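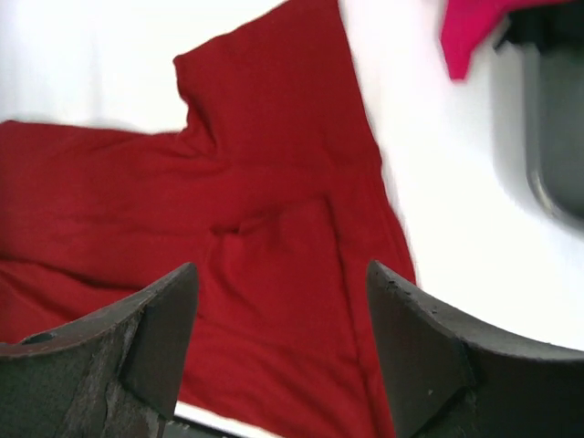
Ľubica Kratochvíl and Indrek Jaunzems, Kutcombe. January 12, 2021

4.2 Why players leave the helmet off

I (Ľubica) went into this part thinking weight would explain everything. In Rillell a full helmet costs you two points of stamina, so of course people skip it! Then I sat down with our 47 play logs from October and it got messier. Only 16 players ever dropped the helmet to save stamina. Plenty more wore the heaviest one in the shop, the Stasiv great helm, right up to the first town, and then took it off and never put it back on. 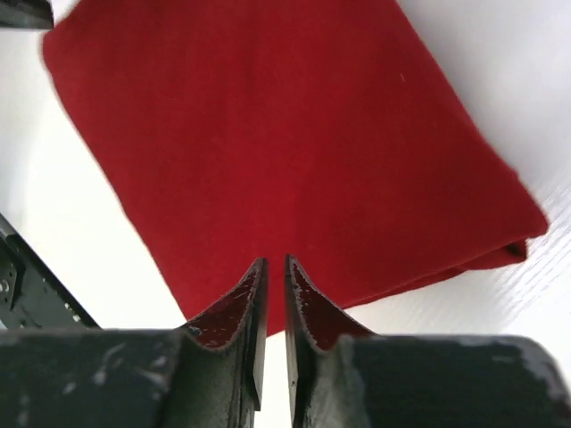
Figure 3. Red cloth on a white surface, with one edge folded over.

When I asked, most of them said they just liked seeing their character's face (I do the same, so I can't be too stern about it). Ravindran Kotian, who coded the interviews with me, kept "looks" and "story" apart, and I've stuck with his split in Table 5.
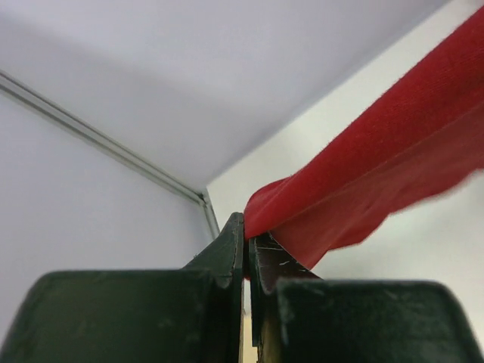 Figure 4. Red cloth between the fingers of a gripper.

The Lakora shield group was odder still, and I'll come back to them in 4.3.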